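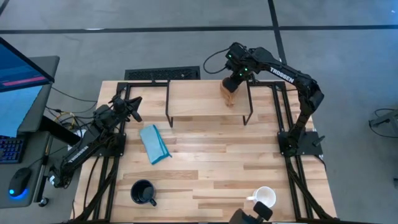

Filed under: Kitchen Rambles

So I've gone back to packing my own lunch, and it's been a whole thing. I did the maths in June on what I'd been spending at the Grernetti counter downstairs from work and it came to $289 for the month. For sandwiches! And the odd slice of banana bread, fine, and a flat white most mornings, but mainly sandwiches.

I used to be good at this. When I was at uni I lived on leftover fried rice and whatever fruit was going cheap, and I never thought twice about it. Then somewhere along the way I got a proper wage and decided that 8 minutes with a butter knife was beneath me.

Week one was terrible. I made six identical chicken and salad rolls on the first night, very pleased with myself, and by the third one the cucumber had gone to slime and the bread was basically a sponge. I ate it anyway, out of stubbornness. The fourth went in the bin and I was back downstairs at Grernetti's, looking sheepish.

What's worked since then is keeping the bits separate. I roast a tray of pumpkin and capsicum when the oven's already on for tea, boil a few eggs, and keep a tub of something saucy in the fridge door (the Batach green chilli relish is my current favourite, I'd put it on cereal). Then in the morning it's just grab, squash together, go. Tomato travels whole and gets cut up at work with the world's bluntest knife.

I've also gone off lunchboxes. I had a nice Baumgart one with the clips down the side, and one of the clips snapped, and then it leaked tzatziki through my bag and into my good headphones. Brown paper bags for me now, unless there's sauce involved, in which case it's an old jam jar. You can fold a paper bag flat and bring it home again, and I get a good few goes out of each one before it gives up.

My mum used to write my name on mine in texta, with a little drawing of a wombat. I'm colouring that in as nicer than it was, she did it about twice a term and I was mortified both times.

Next job is working out something hot for winter that doesn't need the work microwave, because the queue is ridiculous and someone keeps doing fish. I've been eyeing off a Skunudero flask but there are roughly 1,000 reviews and they all contradict each other. If you've got one, does it really keep soup hot until one o'clock? Let me know in the comments, and send relish recipes while you're there!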